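Norkosero door and window alarm kit, reviewed after one summer of use

By Raquel Marinho

In August a man tried to open the back door of our building in Starley with a flat tool. It was a little after 3 a.m. He damaged the wood near the lock and then went away, and we only saw the marks in the morning. The police officer who came to look was polite and gave me a reference number for the insurance. She also told me that the same thing was tried at the bakery two doors from us, and that there the person got inside and took the cash drawer.

I had wanted an alarm before this and always put it off. The same week I bought the Norkosero kit, which costs 56 pounds in the basic version. I have now used it long enough to have an opinion, and Edith Salazar from the top floor asked me to write it down so that she can send it to her sister, who has a shop.

What is in the box

You get one base unit, door and window sensors, one motion sensor, a keypad, a remote control for the key ring, and a bag with screws and adhesive pads. There is a sticker for the window which says that the premises are protected. The sticker is rather ugly but I put it up.

The base unit must be connected to mains electricity. It has a battery inside as well, so if someone cuts the power the siren can still sound. The sensors have their own small batteries of the flat round type. These were included, but one of mine was already empty when I opened the packet, and I had to buy another.

I was surprised that no spare adhesive pads were included. If you place a sensor badly the first time, the pad is lost. Please measure before you press.

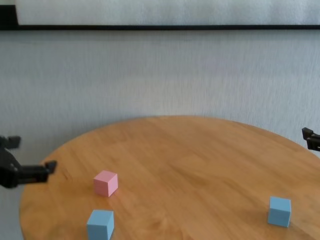

Blue and pink cubes on the round wooden table.

Installation

The manual says it takes 15 minutes. For me it took most of an afternoon, and I am not clumsy with tools. The sensors themselves go on quickly. It is the pairing that takes the time: you press a button on the base, then a button on the sensor, then you wait for two short sounds. If you hear one long sound it has failed, and you must begin again with that sensor. The manual describes the sounds the wrong way round on page two and correctly at the back.

The magnet must sit very near to the sensor when the door is closed. Our back door is old and moved a bit in its frame after the attempt, so there was a gap. Khải Hà, who repaired the lock for us, cut a thin piece of wood to put under the magnet and after this it worked. If your doors are modern you will not have such a problem, I think.

The motion sensor can go on a shelf or be screwed into a corner. I tried first the shelf. It was facing a radiator, and the manual advises against this, but only in the small text under a drawing. I had two false alarms when the heating came on in the early morning. Now it is in the corner above the coat hooks and it has been quiet.

How loud is it

Loud enough. On the box it is written that the siren can be heard at 200 metres. I asked Jerome Calimlim to stand at the end of the street near the bus stop while I set it off, at midday, with the windows shut. He heard it, but he said that with a bus passing he would perhaps not have looked up. I did not measure the distance to where he stood. Inside the building it is painful and you want to leave, so for this purpose it is good.

There is a lower setting for testing. I recommend that you use it, and also that you tell your neighbours. I told everybody except the dentist on the first floor and I had to go and apologise.

Living with it every day

You switch it on with the keypad or with the remote control. When you come in, you have some time to enter the code before the siren starts. From the factory this delay is very short, and for the first days I was running to the keypad with my shopping still in my hands. You can make it longer in the settings, but then a thief has also longer. I chose the middle value.

The keypad has soft rubber buttons with a light behind them. The light is weak. Edith does not see so well in the evening and she pressed the wrong code more than once. After several wrong codes the keypad locks itself and you have to use the remote control, so keep one in your pocket and not in the flat.

The application for the telephone is the poorest part. It sends a message when the alarm goes off, and this part works. But it also sends messages about offers from the company, and to stop them you have to go through a menu which is called "Comfort". Why it is called this I could not find out. Also, it logs me out after every update. If the application logs you out during the night, you receive no message at all, and for a security product I find this a serious fault. I wrote to the customer service. They answered after some days with a text that explained how to log in again.

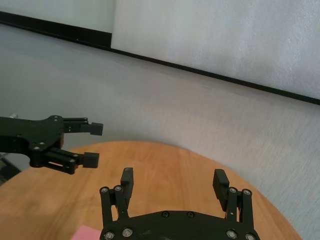
Compared with the Mumudley

Before I decided, I borrowed the older Mumudley kit from Ojārs Paju. He has it in his garage. It is simpler: there is no application and no keypad, only a siren and a switch with a key. The pairing takes one minute. The sensors are larger and you can see them from outside, and Ojārs likes this, he says it makes people think.

For a garage or a garden shed I would take the Mumudley. For a shared entrance, where several persons must have a code, it is not practical, and you would need to give a key to everyone. With the Norkosero you can give each person a different code and remove it later if they move out. We have used this already once, for a tenant who left, and it was easy.

I looked also at the Joshi system, but there you must pay every month, and the contract runs for 2 years. For a business with valuable stock it may be worth the money. For us it was too much.

What the police officer advised

I add this part although it is not about the kit. The officer said that an alarm helps after somebody is already at the door, and that she would first look at the light and at the lock. Our back yard was completely dark. We have now a lamp with a sensor there, and the lock is a better one with a metal plate over the damaged place. She said also to write down the serial numbers of bicycles and electrical things and to keep the list away from the building. I had never done it. The insurance asked me for exactly such a list.

If something happens, do not clean and do not touch the door before they have seen it. I had already swept away the pieces of wood, and she was kind about it, but I understood that it was a mistake.

Good points

The price is fair and there is no monthly payment.
Separate codes for different people.
The siren continues on battery when the mains is unplugged. I tried it.
The sensors are small and the white colour does not disturb.

Weak points

The application logs out without warning.
The manual has errors, and important advice is in small text.
Keypad hard to read in the dark.
No spare pads.

My opinion

I would buy the kit again, but with less trust in the telephone part. I use the siren as the main protection and the messages as an extra. There has been no new attempt at our door, though I cannot say if it is thanks to the alarm, the lamp or the sticker. The bakery has chosen a different company and they pay monthly.

If the maker corrects the problem with the logging out, I will change this text. At the moment I give it three and a half stars from five.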